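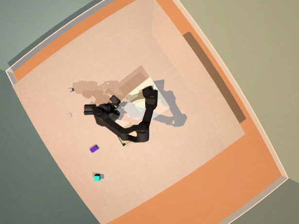

4.2 What the fans thought the fee was

I went into this part of the study expecting the fans to be hopeless at it, and I'll admit I had that wrong. We talked to 101 season ticket holders at Prernamcombe over the summer window, all of them before the club said a word about what it had paid for its new winger. I asked each of them for one number – what do you think he cost? – and then let them ramble about how they got there. The rambling was the good bit!

Figure 2 plots the guesses against the date of each chat. Early on they're all over the place. After 9th April, when the local paper ran its first story on the deal, they bunch up fast, and around 60 percent land close to the fee the club finally gave out in September. Zuweira Asamoah, who coded the interviews with me, thinks people were just repeating the paper. I'm less sure. Plenty of them told us they hadn't read it, and several had worked up from what Kyei got for a similar player the year before (one man had it all on the back of a fixture list).

Figure 2. Guessed transfer fee by date of interview, Prernamcombe season ticket holders.

The add-ons are where it went wrong. Hardly anyone split the money paid up front from the money that depends on goals or games played, and I probably should have asked about that from the start. Salamatu Amegashie ran into the same trouble with her Noma supporters, and she fixed it by asking two questions where I'd asked one. We borrowed her wording for the second round of interviews, which I get to in section 4.3, along with the fans who wouldn't give us a number at all.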